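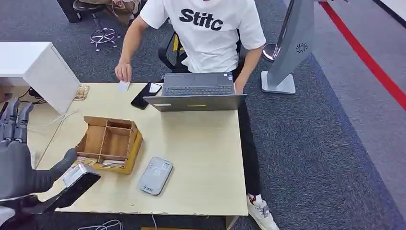
White card, gray laptop, pale wood desk.

February | Ballcombe Notes
3 min read

Dinetar is buying the messaging firm Rilasano for $80 million. Most coverage stops at the price. The payment terms are in the filing and they matter more. Thread.

Only $28 million is cash at closing. The rest is Dinetar stock, released in equal parts over five years. No price collar that I can find.

Without a collar, the share count is fixed on signing day. If Dinetar stock drops before a release date, Rilasano's holders take the loss. If it climbs, they keep the gain.

Release also depends on retention. The test is paid business accounts at year end, net of refunds. Free accounts don't count, and neither do accounts moved over from Dinetar's own chat product.

The last item is the one to read twice. Dinetar controls the sales team after closing, so it controls which product a new customer is offered. The filing has a "reasonable efforts" clause and no sales quota.

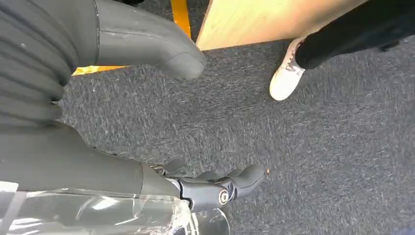

Black gripper linkage with a silver bolt head at the joint.

On the accounting side: stock tied to continued employment is normally booked as pay, outside the purchase price. Expect it in operating costs each quarter. Goodwill will look smaller than the headline suggests.

Antwi, the other bidder, offered less in total but all in cash. The board's letter gives that offer one paragraph. I would have liked to see the discount rate used to compare the two.

Holders vote next month. I'll post the final share count when the amended filing is up.

Comments

portside_ledger: Does the retention test reset each year or carry forward?

Ballcombe Notes: Resets. A missed year is forfeited, page 28.

quietmargin: Would have taken the Antwi cash.

tmk_ops: We're a Rilasano customer and our renewal quote already has the Dinetar logo on it.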